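Saturday, late

Spent most of the day on the grasp planner. I moved the two-arm branch onto the Pramley scheduler last night and wanted to see it run on something floppy before I touched anything else. The headphones are still the worst object in the set. A band, two cups that swivel, and a cord that goes wherever it wants. The planner treats the whole thing as one rigid body plus a "do not touch" region for the cord, and that is a lie, but it is a lie I can work with for another month.

First thing in the morning was the timing bug. The left and right wrist streams were 72 milliseconds apart by the time they reached Mendonum, so the fused point cloud had a doubled headband in it. I had been blaming calibration all week. It was a queue that never got drained after a restart. Two-line fix. I wrote it down in the Villanueva notes too, as that branch has the same code.

After that I went back to grasp candidates. The scorer likes the band where it is close to vertical, and I agree with it. 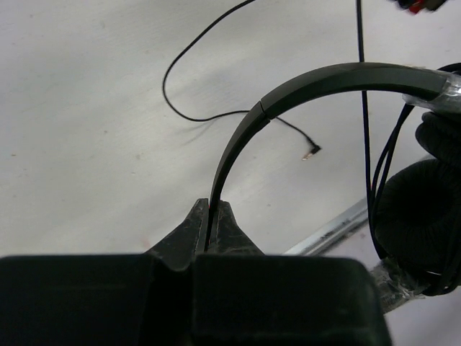
Wrist view, band between the fingertips. Tape on the far end of the arc.

The clear tape is hard on the depth estimate. It shines, and the segmenter wants to call it background, so the mask comes back with a hole in it and the planner thinks the band stops early. I tried filling holes under a fixed size and that helped, but it also filled the gap between the band and the cup, and then the collision check refused every path. Ended up filling only along the fitted curve of the band. Slower, but the masks look right in the replays.

The cord is a separate problem. Thin and black on a white table should be easy, and mostly it is, until it passes behind something. The tracker then picks it up on the other side as a new cord. By lunch I had 2697 cord IDs in one log.

In the afternoon I worked on the two-arm part.

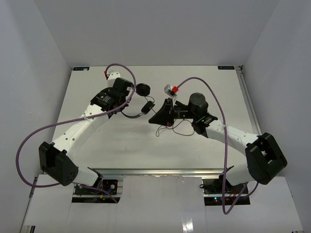

The keep-out volume between the wrists was too generous. With both grippers near the same object the solver had almost no room left and kept returning the home pose as its best answer. I cut the margin for the fingers and left it alone for the wrists and elbows. Planning time is down to nearly 3 seconds, which I can live with.

Still to do: merge cord IDs by end point, put the margin in the Vultico config so it isn't hard-coded, rerun the old logs with the new mask code. I also need to find out why the viewer drops the right arm's path when I scrub backward. Going to bed.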